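Home | Syllabus | Week 4 | Readings | Contact

This site uses cookies to remember your login. OK

Week 4 – Keeping household and office electronics out of the trash

Good evening again, everybody, and thank you for coming out on a Tuesday. We're carrying on with e-waste, starting with the old office desktop.
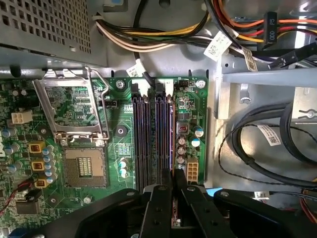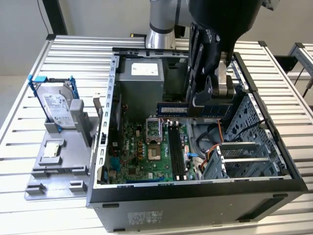 Desktop towers opened up, green board and gray power supply inside.

Think of reuse first, then repair, then recycling for materials – in that order if you possibly can. For next week, read the Hanrahan chapter (all 30 pages, sorry!) and list 7 things at home that plug in and never get used. Small ones count, and so do chargers.

Comments

Guido Lombardi: My list is already over 7 and I haven't opened the garage.

Clekness: Is the Hanrahan chapter the one that starts on page 145?

Guido Lombardi: Yes, 145, right after the tables.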